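Cetton bare workstation, for CPU refit
Refurbished hardware > Workstations > Sold without processor

We'll start with what you don't get. No CPU, no cooler, no memory, no drives, no operating system. If you wanted a machine to plug in tonight, look elsewhere on the site. Plenty of sellers call a box like this "nearly ready" and we think that's a stretch.

What you do get is the metal chassis, the green motherboard with a bank of memory slots on either side of the socket, and an older NVIDIA Quadro card. The card will put a picture on a monitor. We wouldn't buy the machine for it.

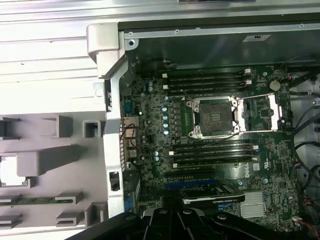 The price reflects all that. Jitendra Bajpai bench-tests the boards with our own processor and memory, then strips them again before sale. A pass means the board started on our bench in Plostgate with parts we trust - it tells you nothing about the chip you found cheap at an auction.

Look hard at the socket the day it arrives. These are pin-in-socket boards, and one bent contact can cost you a memory channel or the whole machine. Use a bright light and tilt the board a little. Sellers' photos, ours included, are a poor substitute for your own eyes.
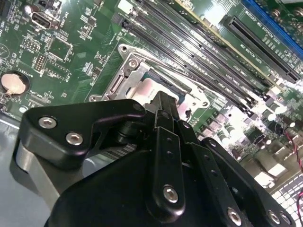 Can I return it if I find a bent pin?
You have 2 days from delivery to tell us, and the socket has to be as we sent it. Once a processor has been clamped down we can't tell whose damage it is, so we don't take the board back.

Processors are sold separately. Loose chips should travel and wait in a molded tray with a proper pocket, and we'd be wary of anyone who mails one in a sandwich bag. We don't believe the "universal fit" claims either. Match the chip to the board's support list, and check the board revision too. 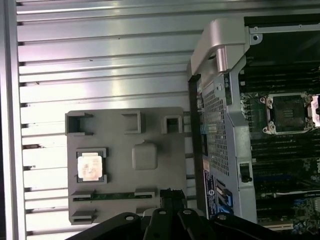

Do you install the processor if I order both?
We can, for a bench fee, and it adds 4 working days. Ask for Nikola Górecki when you order. Thermal paste is included with that service but a cooler is not.

Shipping: boxed, collection from Plostgate also possible
Warranty: 2 months, board only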